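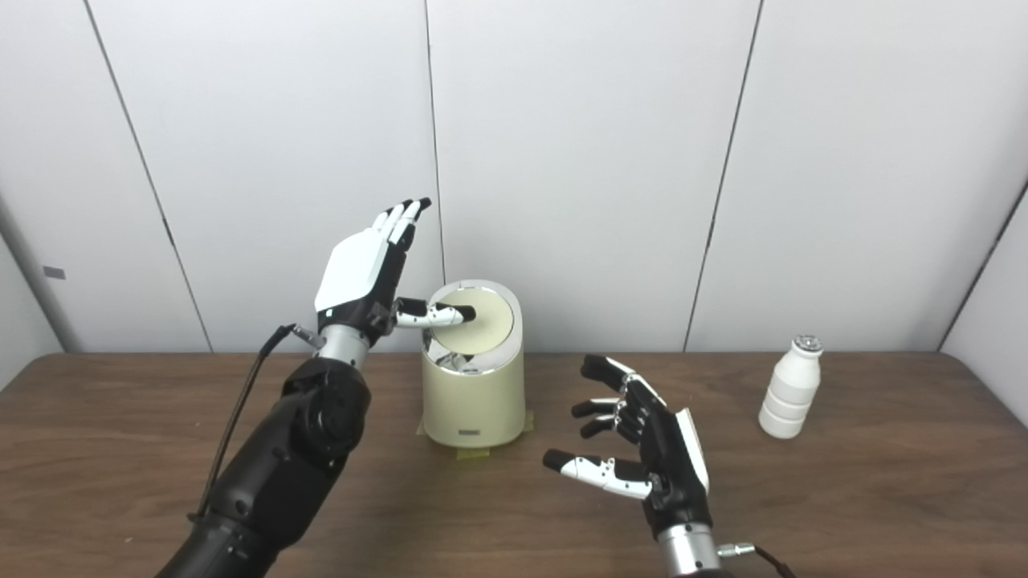

Photo: Olcombe Media

Folley Kitchen Help Desk
Ticket: Custard tart won't set in the middle
Status: open, waiting on customer
Logged: Sun 10 September

Original message

Hello there, and I do hope this is the right place to write to. I've been making the baked custard tart from your recipe pages since July, when we had a glut of eggs, and the first few were lovely. Lately, though, I can't get the middle to set for love nor money. The edges are firm, the top has a bit of colour, and then I cut into it and the centre runs all over the plate (it still tastes nice, we ate it with spoons, but I was hoping to take one to my sister's).

I'm using the same tin, the same pastry and the same 300 ml of double cream. The one thing that has changed is the oven. We moved over to a Gadevari built-in at the end of July and I'm still getting used to all its little pictures on the dial. I've been baking the tart for 37 minutes as the recipe says, on the middle shelf. Any ideas gratefully received!

Reply from the help desk

Thank you so much for writing in, and well done for eating it with spoons, I'd have done exactly the same. A runny middle with firm edges nearly always comes down to heat, so let's start there before you go changing anything in the recipe.

Could you have a look at which setting you're using? The recipe was written for an ordinary oven with top and bottom heat and no fan. If you're on the symbol with only a line along the bottom, you'll be getting heat from underneath and very little from above, and a deep custard will take much longer. An oven thermometer hung from the middle shelf would be a great help too, if you have one or can borrow one. Leave it in for a good while after the light goes off, as plenty of ovens say they're ready well before they are.

Also, are you pouring the custard in warm or straight from the fridge?

Customer update

Well, you've made me feel a bit silly, but in a nice way. I was on the bottom-only setting! I'd thought the single line meant "normal". I've put it on the one with two lines and borrowed my neighbour's thermometer, a battered old Nikolaidis one, and the oven is still reading low when the light goes out. It needed another 8 minutes to come up properly.

The custard has been going in cold. I make it the night before and keep it in a jug.

Today's tart was much better, set nearly all the way, with a soft patch in the very centre the size of a ten pence piece.

Reply from the help desk

Oh, that's a big step forward, and please don't feel silly, those symbols catch out a great many people. Two more things to try, please. Warm the custard gently in a pan, stirring all the while, until it feels hot to a fingertip but is nowhere near bubbling, then strain it into the hot pastry case. Bake as before and give the tin a little nudge at the end. You want a slight wobble in the middle, like a jelly, with no ripples. If it ripples, give it 3 minutes more and check again.

Then let it cool completely in the tin before you cut it, as it carries on firming up while it cools. I'll leave the ticket open until you've had another go.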